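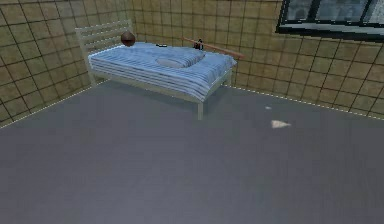

What held up the title transfers this period?
Missing tax clearances on the parent lots. The county will not record a new deed for a subdivided unit until the parent lot shows a zero balance, and 11 of the parent lots at Bukdale still carried old assessments.

## Status of titles

The grant covers survey, deed preparation and recording for 110 units at the Bukdale site. All boundary surveys are finished and signed. Deeds have been drafted for every unit outside the 11 affected lots. Recording started in November, and the first batch was returned once for a formatting error in the legal description (lot and block numbers in the wrong order). Liette Fortin corrected the template and resubmitted the batch. The recorder accepted it without further comment.

Three items remain open on the affected lots:

- payoff letters from the tax office, requested by Essam Helmy
- a release of lien on the drainage parcel – the lien holder, Posemska, has agreed to sign but wants its own counsel to review the wording
- a corrected plat for the north row, where the recorded setback does not match the survey

## Buyer files

Abílio Frade reviewed the buyer files against the checklist in the grant agreement. The usual gap is a spousal consent form that was signed but not notarized. A notary now attends the Mistulton office on signing days, and buyers with incomplete files have been sent a letter listing what to bring. Two files involve an estate and will need a court order before a deed can issue. We do not expect either order within this grant period.

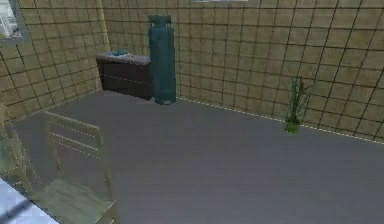

*Interior room, computer rendering: tiled walls, gray floor.*

## Budget

Recording fees are on budget. The plat correction was not in the original budget and will cost $2000. We ask to move that amount from the travel line, which is underspent. Otis Ostrowski has sent the line-item request separately.

## Next period

1. Obtain payoff letters and clear the parent lots.
2. File the corrected plat.
3. Record the second batch of deeds – the Nakamura units go first, as their loan commitments expire soonest.

Questions on the legal descriptions should go to Liette Fortin. Reginald Greenberg will send the updated title schedule when the county returns the recorded copies.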